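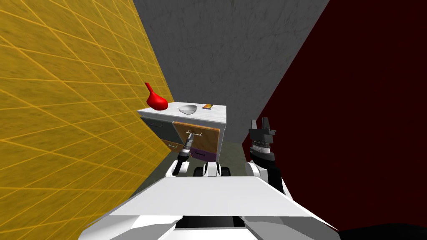
Left arm at the cabinet, right arm held off to the side, drawers shut.

I have $2,000 left for this year, and the Murton quote for new gripper fingers is $258 a pair. 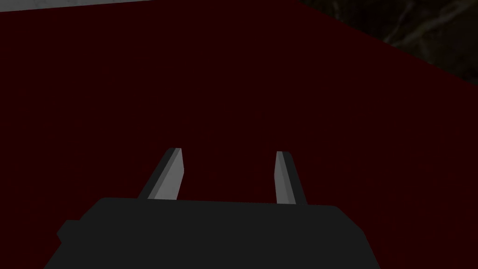
Gripper view, fingers open.

Three pairs would cover both arms plus a spare. Plidel is cheaper but wants 15 weeks.
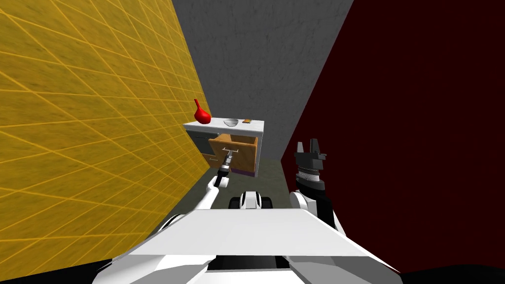
Left gripper at the drawer handle.

Drawers are most of what I run in simulation, so fingers come before a second camera.

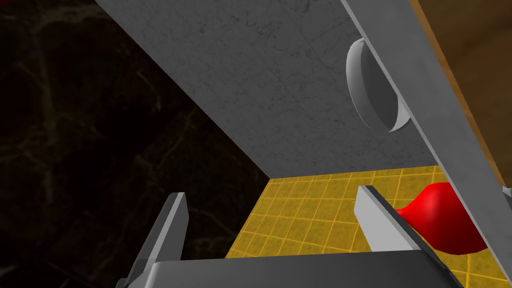

The Lastidar mount can wait until April. I'll order from Murton this month.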